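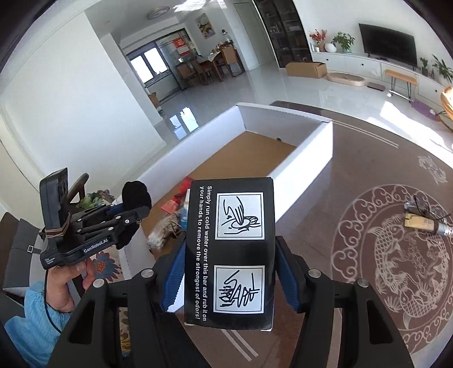 Fig. 2. Bar in its black box, with the white storage box open behind.

Sorting and packing small items

These steps apply to the Latlow storage box, part no. 1013. Read them through before you start.

1. Open the storage box and set it down where you can reach it from all sides.

2. Take out everything that is not staying. Envelopes, wrappers and clear plastic packaging tend to gather at the bottom, so check the corners as well.

3. Lay the items you want to keep on a flat surface next to the box. Leave a gap between them.

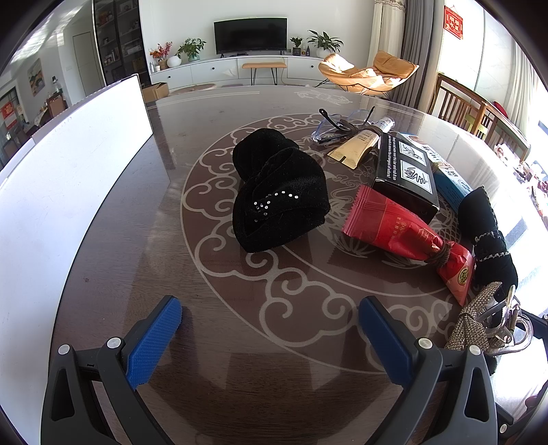
4. Put things that belong together side by side. Glasses and a squeeze tube can be held with a hair tie, but turn the lenses away from the crimped end of the tube.

5. Keep hair accessories with rhinestones apart from anything with a hard edge. Velvet marks easily - pack it last, on top.

6. Place boxed items lengthwise against the wall of the storage box.

Note: Leave odour-removing bars in their own box until needed. The printed directions are "Simply run cold water over this bar and rub it on your hands to remove the strongest of odors!" Let the bar dry for 24 hours before you pack it again.

Caution: Do not pack a tube with a loose cap. Wipe up any leaks at once, as the cardboard floor will stain.

Spare cardboard floors can be ordered under part no. 1752.

Revised 2022-06-30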